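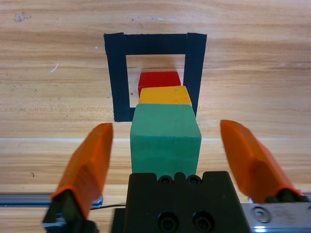
May 12, 2018

Up before seven. Coffee, toast, the last of the apricot jam. Cloudy until lunch and then bright enough to pull the blind halfway.

Spent most of the day on the blocks. The only ones I care about for now are the red, the yellow and the green. The others went back in the tin after breakfast and the tin went on the shelf in the hall. I have been trying to settle on one short thing to do with three blocks and a square that a small child could follow without being told, and I keep making it too complicated. In February I had a version with a printed card and 12 steps, and I couldn't get through it myself without looking back at the card.

So today it was just this. A square in black tape on the table. The red one goes in, then the others get lined up with it. The tape is the Botavus from the drawer. It tears by hand, and the ends come out ragged. I thought about redoing it with the knife and a ruler and decided it could wait. A ragged end doesn't change where the inside of the square is. The top right corner overlaps and I left that too.

The wood under it is pale and shows every color well, so at least the table was the right choice. I had wondered about a cloth. With a cloth the tape would lift and the blocks would drag it along. Bare wood is better, and it wipes down with one pass. I must find out whether the tape leaves anything behind if it stays on for a week. Correia had a roll of the paper kind for less, but it was only in blue.

Ate at noon, standing up. Soup from yesterday. Called the dentist and moved the appointment. Paid the water bill.

After lunch I started with the yellow. 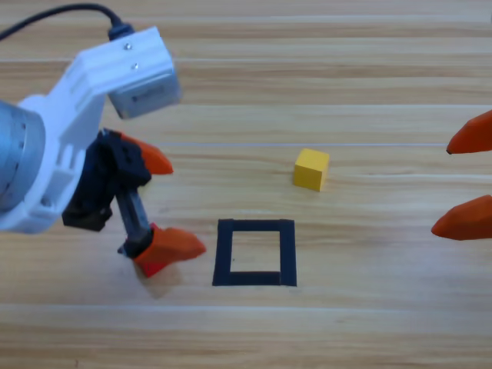 Yellow is the one I would start with if I were doing it for real. It is easy to see against the wood but close enough to it in color that you have to look, and looking is half the point. Red is too easy. Green is fine. I wrote in the notebook: start yellow, then decide. Then I crossed it out, as the row reads best with red at one end, yellow in the middle and green at the other end, and starting from the middle means leaving room on both sides. A four-year-old will not leave room. I'm not sure I would.

The other question was the size of the square. I want all three blocks to fit side by side with bare wood left over, so that it doesn't turn into a packing puzzle. If they only fit one way it becomes a test, and I don't want to make a test. There are enough of those in the Laditz catalog, which came again this morning and has 600 items in it this year. I went through the wooden pages with a pencil and marked nothing.

Pushing the three together is harder than it sounds. If you push from one end they slide as a bar for a bit, and then one of them turns. If you push from the side they open up. Best is a light touch at one end and stop early. I wrote that down as well and did not cross it out.
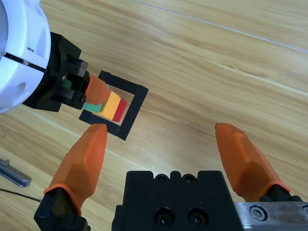

Dymphna Mac Suibhne thinks I should drop the row altogether and let people put the blocks anywhere inside the line. She said so on the phone at three and again at ten past. Her reasoning is that a row is my idea of tidy and a child of four has no reason to share it. She would also make the square bigger, use white tape, and have one block of each color and one plain one. I said the plain one would get lost on this table. She said then get a different table. We talked about her knee after that.

I thought about it while I did the dishes. She may be right about the row. I could write it both ways, first anywhere inside the line and then in a row for anyone who wants to go on. It costs nothing to have two. I am keeping the black tape, though.

Walked to the post office in Avcombe with the parcel, which cost $13 to send, more than what was in it. Bought eggs, onions and a box of pencils. Back by five.

Did the red one again before supper. Red on its own, starting outside the square on the left, and into it. As a first step that is good. There is one thing to pick up and one place for it to go, and the place is marked. I think the whole sheet could open with that and no words at all.
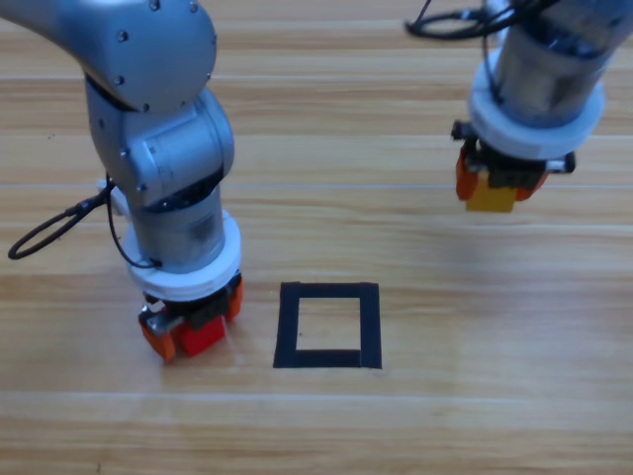 Why not stop there, was Dymphna's answer when I rang her back with it. One block, one square, finished. I told her there were still two blocks to account for, and she said to save them for the second sheet. I have written "second sheet?" at the bottom of the page.

The draft is at 300 words and should be half that. I took out the part about shapes and the part about counting. The part about colors stays in for now, though it says green twice where it means to say yellow once.

Omelet for supper with one of the onions. Left the tape where it is. Tomorrow: look at the corner again, sharpen the new pencils, ask next door about the ladder.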